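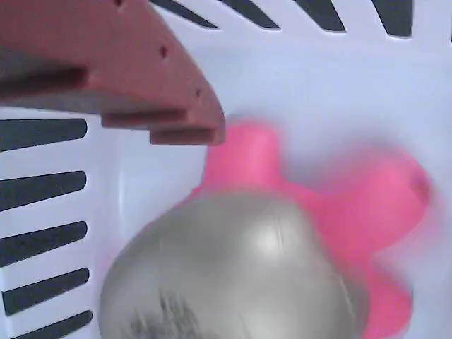

The white slotted bin, up close. Love those vents.

Filed under: Home & Tidy > Small Storage > How-To

I have been promising a post on vented bins for ages, and a comment from Orathai Duangkaew on my pantry post finally got me moving (hi, Orathai!). She wanted to know how I clean the slots and what I'd put in a bin like that. So let's do both, plus how I set one up on a shelf.

First, pick your bin. I like white plastic with a smooth inside and slots in the walls. The smooth inside wipes down fast, and the slots let air through, so it's great for things that sulk in a closed box. I've bought a few from Uvby and one from Linar over the years and I'm fond of all of them, but the dollar store kind does the job too.

Wash it before you use it. New plastic can have a funny smell and a bit of dust on it. I fill the sink with warm water and a squirt of dish soap, dunk the whole bin, and leave it for 15 minutes while I go do something more fun.

Now the slots. A sponge just skates right over them, so grab an old toothbrush and go along each opening in the direction it runs. If yours has slanted ones like mine, turn the bin as you go so your wrist isn't doing gymnastics! The rounded ends are where the gunk hides, so give those a little twist with a cotton swab. Rinse from the outside in, then from the inside out, and stand it on its side on a towel.

Let it dry all the way. I leave mine overnight. I once loaded one up with onions too soon and, well, I don't want to talk about it.

Next, sort what's going in. Dump everything on the counter and put like with like. Anything skinnier than a slot will work its way out eventually (pens, skewers, those tiny hex keys), so those get a zip bag or a cup inside the bin. Heavy stuff at the bottom, soft stuff on top, and stop before you get to the rim.

Measure your shelf, too. Mine is 40 cm deep and I still managed to buy a bin that stuck out the front. Leave a finger's width at the back and sides so the vents can do their thing.

For labels, skip the stickers. Tie a paper tag through one of the slots with string and you can change it whenever you like. No sticky residue!

After that it's a quick wipe every month or so and a proper toothbrush session when things look grimy. I did all of mine last August and they really could use another go.

Comments (3)

Orathai Duangkaew: Thank you!! The tag through the slot is so obvious and I never thought of it. Doing it tonight.

mapleandmop: Do you think the dishwasher is OK for these? Top rack?

shelfhappy: I use a bottle brush on mine, gets both sides of the slot in one go. Agree on the onions, ask me how I know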